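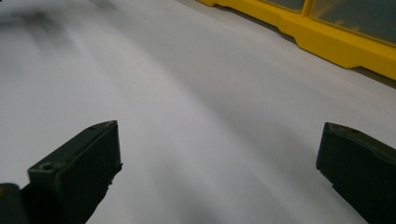 Bench top, pale and matte, no markings on it.

10 March 2018

Spent a happy hour on the little yellow organizer, the one meant for the Prultau small parts. I do like it (the carrying handle on top sold me), and the clear drawers mean we can see what we have without tipping everything out.
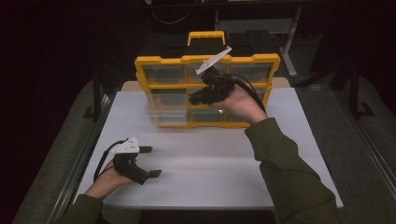
My plan is to give the top row to the screws, since we reach for those most, then washers in the middle and odds and ends along the bottom. The count sheet from November says 2,435 pieces altogether, 74 of them the short Rokon pins, and I'd love those to have a drawer all to themselves!

Still to do: labels, small enough that they don't cover the drawer fronts. If you borrow the organizer for the Nishad work, please bring it back to the white table.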